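Eating Out > Dulbridge > Interviews

"People do come back for the pie": a morning at the Pemano

7/28/20
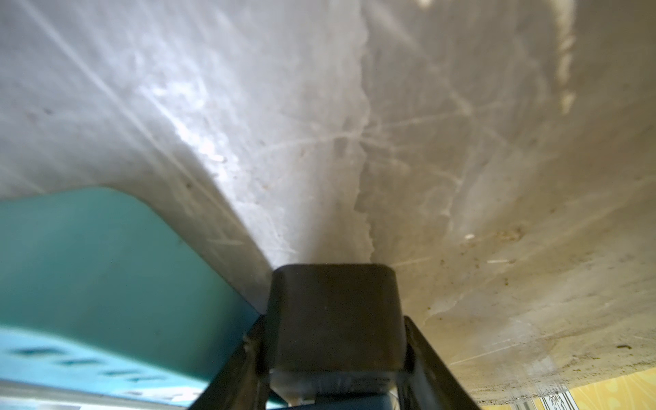
Well scuffed: a pale surface, scratches and all, at close quarters.

The owner of the Pemano does not want her name in a dining guide. "I was in one once," she says. "A man rang at six in the morning to ask if we did kippers." She does not do kippers. She does pie, soup and one fish, depending on which fish turns up, and she has done so at the bottom of Dulbridge's harbour hill for 27 years.

The building is a good deal older. A stone over the back door says 1653, and she is suspicious of it. "My husband thinks it's the date. I think it might have been the price." Customers like to be told that smugglers drank there, so she tells them. The smugglers' table is the one by the toilets, which used to be hard to fill.

Dulbridge has plenty of places to eat in summer and very few by the end of September, when the coach parties stop and the seafront turns its chairs upside down. The Pemano stays open. "I tried closing for the winter in 2000," she says. "I was bored by the Wednesday. I repainted the ladies' twice."

Her menu fits on one side of a card and has four main dishes. It had nine until she took over the cooking herself. The pie is mutton, with a crust that needs a firm hand, and comes with greens whether you want them or not. I asked for mine without. It came with greens.

The fish arrives from Rirnmont, along the coast, in a van belonging to McGrath, the merchant she has bought from since she started. They have never agreed about anything. "They say it's hake, I say it's small," she says. "Then I pay them and we start again on Friday."

She has views on other restaurants too, most of which she asked me to leave out. She will go on record about slates. "You can't get gravy to stay on a slate. I'd have thought one of them would have noticed." Foam she regards as something to be rinsed off.

Would she ever sell? There was an offer last year from somebody who wanted to put in a cocktail bar and keep the stone. She gave him lunch while she thought about it, and he sent back the greens.

The Pemano serves lunch and supper every day except Monday. Booking is by telephone, though not at six in the morning.

More from Eating Out
Where to find a decent crab sandwich in Rirnmont
Dulbridge chip shops, ranked and regretted
Sunday lunch with a dog in tow

Places to eat | Places to stay | Map | Contact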